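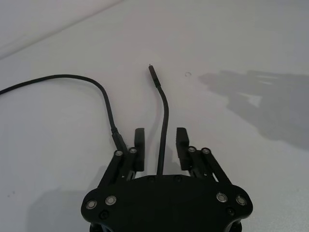
## Trotberg gooseneck kettle, six months in

Bought in October, the matte green one. Still using it every day, so that tells you most of it. Rest is details.

Short version: good kettle, annoying lid, great pour. Would buy again at the sale price. Not at full price.

### Heating

Fast enough. A full kettle takes almost 4 minutes from cold tap water, a single mug way less. My old Ferka was quicker but sounded like a truck idling in the kitchen. This one hums a bit and then clicks off. No beep, thank god. I get up before everyone else.

Temperature hold works. Set it to whatever, it sits there and stays there. I mostly use it for green tea, which I used to scorch all the time because I'd get distracted and pour it straight off the boil. Haven't ruined a pot since winter.

One gripe – it forgets your last setting if you unplug it. Our counter has two outlets and the toaster wants one, the mixer wants the other on weekends, so I'm re-doing the temp constantly. If yours lives plugged in you won't care.

### The pour

Best part by far. Slow thin stream if you want it, and it stops when you stop. No dribble down the spout. Wrist doesn't get tired even when it's full, handle is fat and sits a little forward so the weight feels ok.

Not great for filling a pasta pot or a hot water bottle. Takes forever. That's goosenecks in general tho.

### The lid

Ugh. Tight fit, tiny knob. When it's new you basically have to brace the thing against your hip to get it off. Loosened up after a month or so. Now it's just stiff. My sister-in-law Nomvula Mofokeng has the same model and hers never loosened, she fills it thorugh the spout. Works, very slowly.

Also the knob gets hot. Use a towel.

### Cleaning

Scale builds up where the spout meets the body and you can't get a brush in there. Vinegar and water, let it sit, boil, dump, rinse twice. I do it when the tea starts tasting chalky. We have hard water here, you may get away with less.

Outside wipes clean. Green finish has one chip near the base from where I banged it on the faucet. My fault.

### Support

Had to write to them once, the base went dead for a day. Reply came the next morning, a person, not a form letter. Told me to dry the contacts underneath and leave it upside down overnight. Fixed. Manual says nothing about this, and the manual is pretty useless anyway, half of it is warnings.

### Versus the others

- Ferka basic: cheaper, louder, boils faster, no temp control. Fine if you only drink black tea or instant.
- Suvirari pour-over kettle: tried it at a friends place. Prettier, lighter, but the handle got too warm for me and the buttons are fiddly.
- Trotberg: quiet, steady, bad lid.

### Who should get it

Pour-over people, green tea people, anyone with a light sleeper in the next room. Skip it if you're filling big pots or have sore hands, that lid will drive you nuts.

Will update if it dies.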